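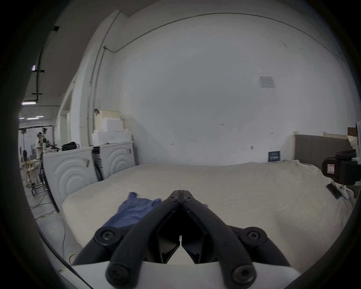

SITE VISITS / TEXTILES

Nollumgate linen works, February

The Nollumgate works finishes cotton and linen sheeting for hotels. Our tour began at the inspection tables, where cream and white goods are checked for slubs before cutting. Tromoveo runs the weaving side next door, which was closed to visitors.

The finishing hall holds 30 jigs and one stenter, a Baluyot unit rebuilt last year. Cloth passes through at 200 degrees Celsius. Output on the morning shift was 2,117 meters, of which 819 went back for a second pass — mostly for skewed weft.

Trokura supplies the softener. Samples with and without it were laid out by the exit. The untreated piece creased far more readily in the hand.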